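4. Setting up the start gate and timing (club race days)

Read this the night before, not on the hill. Plindard timer, wand and both beacons have to be charged. Cold eats batteries so bring the spare pack.

4.1 What goes in the sled

Timer head unit. Start wand and 2 springs. Finish beacons, left and right. Cable reel (300 m). Drill, long bit, gate key. Bibs go in a seperate bag, see section 6.

4.2 Start end

1. Stamp out the start pad. Flat, no lip.
2. Drill for the posts. Wand post on the skier's right.
3. Wand at shin height for adults. Drop it a hole for the under 10s.
4. Plug in the wand, then the headset. Green light on the head unit means it sees the wand.
5. Trip the wand by hand 5 times. All of them should show at the finish. If not, change the spring before you go blaming the cable.

Note: Ebenezer Asante has the gate key on Wednesday nights. Any other time it's on the hook in the wax room.

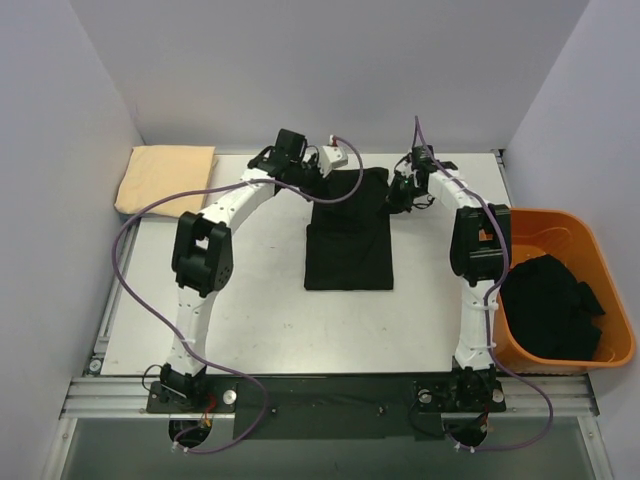 Two arms, white table.

4.3 Cable run

6. Run the reel down the skier's left, outside the B-net. Never across the course.
7. Tie off at every fourth net pole. Leave slack at the knoll, the groomer has cut it there before.
8. Join the cables inside the orange sleeve, tape both ends.

CAUTION: Do not ski down holding the reel. Side-slip, with a second person above you on the brake.

4.4 Finish end

9. Beacons face each other, same height, 4 big steps below the last gate.
10. Switch on left first, then right. Wait for the double beep.
11. Walk through the beam. The clock should stop.

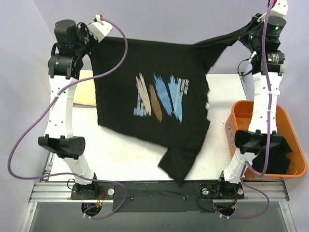
12. If the clock won't stop, wipe both lenses and check nobody's parked a jacket on the fence in front of the beam. Then re-do step 10.
13. Set the race number on the head unit before the forerunner goes. It wont let you change it after.

Note: falling snow trips the beam. Turn sensitivity down to 3, lower only if you have to.

4.5 Handing over

Sunee Nuchit takes the headset at the start, Montri Khamphan runs the clock. Hand timers out as well, every run, even when the Plindard is behaving. Write the backup times on the Zullside sheets, pencil not pen.

CAUTION: head unit cost the club 3,000 dollars. Don't leave it on the snow at lunch.

Pack-down is the same in reverse, cable last. Dry everything overnight with the lids open.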